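Print this chapter
E-mail this page

CHAPTER 6
Building a Hand-Held Gripper Pair at Home

Before you start. Read chapter 5 first if you skipped it, the part on linkages anyway. You need it by section 6.3.

By now you have one finger that opens and closes on the bench. Good. This chapter turns it into two full grippers, one for each hand, with a trigger and a pair of padded fingers on each. No motors yet. Motors are chapter 8. Your hand is the motor for now, and it's a better one than anything you can buy on a hobby budget.

Why hand-held first? Two reasons, both learned the slow way. A bad jaw shows up in your own wrist within a minute. And you can carry the thing round the house and try it on real stuff, not on the wooden blocks everybody prints a holder for. Blocks are easy. Bags are not. A paper tube that dents if you breathe on it, also not.

Bhupendra Tripathi built the first Mugo pair on a kitchen counter in Floststead, in April, between breakfast and whenever somebody wanted the counter back. His notes run through this chapter. They are messy. We cleaned up the spelling and left the mistakes in, becuase the mistakes are the useful part.

6.1 What you will end up with

Two grippers. Same parts, mirrored. Each has:

- a body, two side arms, triangle cut-outs to save weight
- two fingers on brackets
- soft ridged pads, replaceable
- a handle and a trigger with a return spring

Finished weight of the Mugo gripper is 583 grams with the steel handle core. Heavy. Your forearm will tell you. A plain printed handle brings it down, and most readers should go that way unless they already know they grip hard. Tripathi snapped two printed handles and then went to steel. "Squeeze less" is the note he left himself on the second one.

6.2 The jaw has to let go

Everyone designs for holding. Holding is the easy half. Opening cleanly, at an angle, over something, without dragging the object sideways, that's where the first version falls down. Soft pads stick to plastic film. Thin bags cling. Light cardboard rides along with whichever finger leaves last.

So test release early. Kitchen jobs are good for this. Pick up, tip, let go. Sort packaging. Hold a container in one gripper and deal with a bag using the other. Two hands, two different materials, and you have to think about both at once. If one trigger is stiffer than the other you'll know right away. 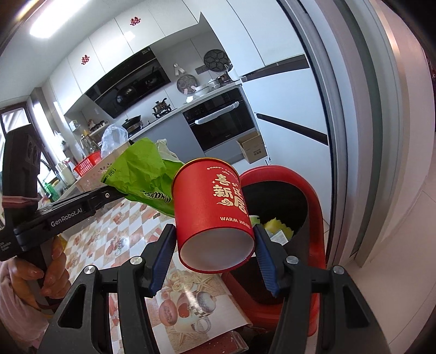
Start with round things. A cylinder touches a flat pad along one line only, and it will roll if the two pads are not parallel. Check them with a square before every session for the first week. Loose bracket screws are the usual cause. Tighten, test, tighten again, then a drop of threadlocker. Not before. Tripathi did it before, and spent an evening with a soldering iron heating screws back out.

Then flat, floppy things. For a bag you want the tips to meet, all the way, no gap. Hold a sheet of printer paper in the closed tips and pull. If it slides, the tips are toed out and you need to shim the pads.

6.3 Setting the linkage

Trigger travel on the reference build is 18 millimeters. Jaw opening at full travel is 91 millimeters. You want the trigger soft at the start and firmer near closed. That comes from the link angle, not from the spring, so don't go buying springs yet.

Set it like this. Jaw closed, trigger fully in, pin the short link. Open the jaw by hand untill the trigger stops. Measure. If you are short, move the rear pin one hole back. If the jaw slams the last bit, one hole forward. Write down which hole. Write it on the body, in marker. You will forget, and the mirrored one has to match.

Builders using the Starnent link kit: the holes are numbered from the wrong end compared with our drawings. Hole 1 on the kit is hole 5 here.

6.4 Pads

Cut them long, trim later. Ridges run across the finger, so the object can't slip out toward the tip. The pads in our drawings are the Clerkanano pattern, cast in a printed mold. Cast soft. If in doubt, softer. A stiff pad crushes paper tubes and skates off glass.

Wear shows first on the inside edge. Tripathi swapped his after 225 grasps, kept a tally in pencil on the wall, and later decided he could have gone longer. Wash with dish soap. No alcohol, it dries them out and the ridges crack.

6.5 Where to practice

Any place with clutter. A shared workshop works, but go when the big saw is off, you need to hear the linkage click. At home clear just enough room for your elbows. Leave the rest. Keep the grippers away from a lit stove, the brackets are printed and go soft sooner than you'd think.

Short sessions. Stop when your grip hand shakes. Swap hands halfway so both triggers get the same wear.

Tools for the first build session: 2.5 mm hex key, small square, calipers, marker, side cutters, the two sets of printed parts from the end of chapter 5. Check that you have both left and right bodies before you open the screws. Part lists start on the next page.

Print this chapter
E-mail this page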